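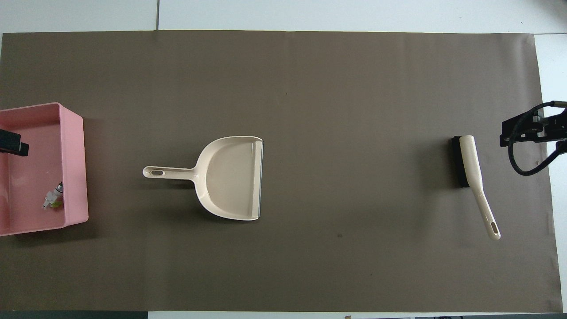
Ivora Household Robotics – progress report for July
To: Katalin Sárközi, Pandeo Fund
From: Kirstin Drummond

Dear Katalin,

The open day is the big news this month, so I'll start there and get to the budget at the end. We had 249 people through the door between ten in the morning and four in the afternoon, and I still can't quite believe it. The Morrison building has never been so loud!

As agreed in the spring plan, the main demonstration was the two-arm tidying table. Visitors stood behind the tape and watched the robot work with ordinary things: a dustpan, a hand brush, small plastic parts and a pink bin. We had talked about using something fancier, but Rui Guerreiro argued for household items from the start and he was right. People know what a dustpan weighs. They know how a brush handle rolls when you grab it wrong, so they could see for themselves where the hard parts were, and they asked much better questions than I was ready for.

Rui ran the table all morning and Finlay Strachan took over after lunch. We logged 513 pick attempts over the day and 463 of them ended with the object held and set down where it should be. Most of the misses were on the brush. The gripper comes down fine over the handle, but if it closes too near the end the bristle head swings and the whole thing twists out. Finlay has a fix in mind (gripping closer to the balance point, with a short pause before the lift) and has started on it already.

The small parts went better than we expected. In May we were nowhere near reliable on anything that size, and a group of ten-year-olds cheered every single drop into the bin, which did wonders for the team.

Two things went wrong. The right arm stopped shortly before noon with a cable fault and we lost 25 minutes while Rui reseated the connector. He talked the crowd through the repair as he did it, and hardly anyone left. Also, the room was too warm by mid-afternoon – we need fans or a shorter session next time.

Keir MacBrayne came over from Ukolby and stayed almost three hours. He would like to see the same table set up at their site in the fall, and has offered space and one technician. I'd love to say yes, but moving the arms means recalibrating both of them, so I'd like your view before I answer him.

On money: printing, signs and refreshments came to just under $1000, all from the outreach line. Nothing else has moved since the June report.

Next month we go back to the brush problem, rerun the full set of picks with Finlay's change, and write up the visitor comment cards. I'll send you the best of those separately. Some of the drawings are wonderful.

Kirstin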